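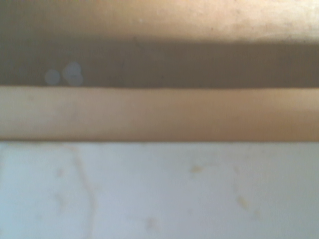

A automação do posto de trabalho e as obrigações de quem a introduz

A decisão de instalar equipamento automático numa unidade de preparação e embalagem é habitualmente apresentada como uma decisão técnica. Os documentos que a acompanham tratam de cadências, de prazos de amortização e de compatibilidade entre sistemas. Raramente tratam das pessoas que ocupam os postos em causa, salvo numa linha de orçamento destinada à formação. Este texto defende que tal omissão constitui uma falha de gestão e que deve ser corrigida antes da assinatura do contrato de fornecimento.

A unidade da Akpalu em Polano oferece matéria suficiente para a discussão. Trabalham ali 62 pessoas, distribuídas por dois turnos, na recepção, conferência e acondicionamento de peças de pequena dimensão. Em outubro entraram em funcionamento os primeiros braços robotizados, fornecidos pela Westus, com câmaras instaladas junto do punho. A direcção fixou como objectivo o tratamento de 1.839 peças por turno. O número foi afixado à entrada da nave antes de qualquer operador ter recebido instruções sobre a forma de trabalhar ao lado do equipamento.

O primeiro efeito fez-se sentir na natureza da atenção exigida. Quem acondiciona à mão regula o próprio ritmo, reconhece pelo tacto uma peça mal acabada e decide no momento o que fazer dela. Quem acompanha um braço robotizado espera, observa um monitor e intervém quando o sistema se detém. O esforço físico diminui e o cansaço muda de lugar. Mariama Amegashie, chefe do turno da manhã, registou nos seus relatórios que os pedidos de pausa passaram a concentrar-se na segunda metade do turno, ao passo que antes se repartiam com regularidade. O regime de pausas, contudo, permaneceu igual ao que vigorava para o trabalho manual.

O segundo efeito diz respeito ao saber profissional. Os operadores mais antigos conheciam os materiais, os fornecedores e os defeitos recorrentes de cada lote. Esse conhecimento nunca foi escrito, por não ter sido necessário escrevê-lo. Com a entrada do equipamento, a empresa pediu-lhes que classificassem as paragens do sistema segundo uma tabela de códigos elaborada em Darville, onde se encontra a sede. A tabela não previa categoria para aquilo que um operador experiente identifica de imediato – uma superfície que engana a câmara ou uma peça que escorrega. Kobina Eshun, com longa permanência na secção de conferência, passou a preencher o campo de observações com notas extensas. Durante várias semanas, essas notas não foram lidas por ninguém com poder para alterar a programação.

Importa reconhecer os benefícios. As tarefas de elevação repetida foram reduzidas e as queixas relativas aos ombros e aos pulsos deixaram de ocupar o primeiro lugar nas reuniões de segurança. Kjell Vik, responsável pela engenharia do projecto, sustenta que nenhuma reorganização manual teria obtido o mesmo resultado, e não há razão para o contestar. Seria também incorrecto afirmar que os trabalhadores se opuseram à mudança. Uma parte considerável pediu para ser colocada nos novos postos, e alguns pediram-no mais de uma vez.

O problema reside na distribuição dos custos e dos ganhos. A formação prevista pelo fornecedor foi concebida para técnicos de manutenção. Aos operadores coube uma sessão breve, dedicada quase por inteiro ao botão de paragem de emergência. As funções de supervisão, que implicam maior responsabilidade, mantiveram a categoria salarial anterior, com o argumento de que exigem menos esforço. O argumento é frágil. Quem responde pela interrupção de uma linha inteira suporta um encargo que a tabela salarial deveria reflectir, ainda que esse encargo não se meça em quilogramas.

Acresce a questão dos dados. As câmaras do equipamento captam a zona de trabalho e, por vezes, as mãos de quem nela intervém. O regulamento interno da unidade, redigido muito antes da instalação, nada dizia sobre a conservação dessas imagens. Salamatu Tsikata, representante dos trabalhadores, solicitou por escrito que fossem definidos o prazo de conservação, as pessoas com acesso e a proibição do seu uso para fins disciplinares. A resposta da direcção foi favorável nos dois primeiros pontos e reservada quanto ao terceiro. Enquanto essa reserva subsistir, os operadores terão motivo para recear que um instrumento de controlo da qualidade venha a servir para o controlo das pessoas.

Propõe-se, por conseguinte, que toda a introdução de equipamento desta natureza seja precedida de um parecer dos trabalhadores directamente afectados, com prazo razoável e resposta fundamentada. As tabelas de códigos devem ser revistas com a participação de quem as preenche, e o regime de pausas reavaliado depois dos primeiros meses de funcionamento. A classificação profissional dos novos postos deve ficar acordada antes de estes serem ocupados.

Etornam Kpodo, que dirige a unidade, declarou em reunião geral que tais medidas atrasariam a segunda fase do projecto. É provável que assim seja. A segunda fase abrange 429 referências de catálogo e depende, em larga medida, das notas que Kobina Eshun e os seus colegas continuam a escrever no campo de observações. A revisão da tabela de códigos poderia começar por essas notas, e para isso não é necessário aguardar pelo calendário do fornecedor.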